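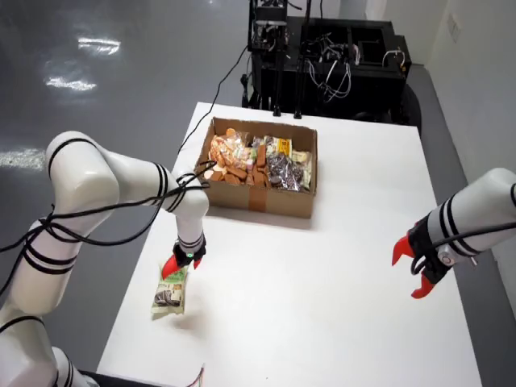

Snacks for the long drive

June 21, 2025

Every winter we drive from Bornelside to Lullano, 305 kilometres, and every winter I promise to prepare the food one day before. This year I have really done it. The box is a plain brown one, with low sides and no lid, so everybody can reach in without asking me.

I put the flat things close together first. The orange and tan crackers stay in their clear bags on one side, and the brown biscuit sticks go in rows in the middle. At the other side is the bag of dark chocolate-coloured candies in shiny wrappers. I do not like to mix these with the biscuits, but some small pink and white candies went between the biscuits anyway and I left them there. They are the favourite of my younger son.

The green and white packets, with the dark sandwich cookies on the front, I always keep for last. They are small and they fit in the corners. We allow 2 packets for each child, one before Rowbotham and one after. My husband thinks this rule is for him also. It is.

For drinks I use a separate bag, because one November a bottle of juice opened itself on the way and we ate wet crackers for 100 kilometres.

I still have to cut the apples and find the good thermos. If the bakery in Jevach is open when we pass, I will buy cheese rolls too, and then we will have too much food again.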